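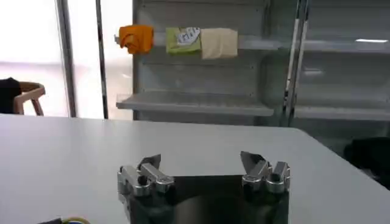

Cleaning and Storing Gemstone Jewelry at Home

Faceted stones lose their brightness mainly through skin oil and soap film on the underside. Most of it can be removed with warm water, a drop of plain dish soap and a soft toothbrush.

Before washing

Check the setting first. Hold the ring by the band next to your ear and tap it; a rattle or click means a loose stone, and it should go to a jeweler unwashed. Close the sink drain or work over a bowl.

Washing

Use 200 ml of lukewarm water in a glass or plastic dish. Soak sapphire, ruby, garnet and untreated quartz for 10 minutes, then brush from behind, where the dirt collects. Rinse in water of the same temperature — a sudden change can extend an existing crack. Pat dry with lint-free cotton and leave face down on the cloth overnight.

Do not soak

Pearl, opal, turquoise, amber, coral, and any stone that has been oiled or glass-filled. This covers most emeralds. Wipe with a barely damp cloth and dry at once. Strung beads stretch when the thread gets wet.

Ultrasonic cleaners

Safe for most untreated sapphires without fractures. If the treatment is unknown, leave the machine off. Steam is subject to the same rule.

Tarnish on the mount

Silver can be polished with a treated cloth (the Rilidel cloth is fine enough for thin bezels). Keep paste away from prongs, as residue sets hard under the stone. Never use toothpaste or baking soda on gold.

Storage

One piece per pouch. Sapphire scratches quartz, and diamond scratches both. Fasten chains before putting them away, and keep opals out of heated cabinets.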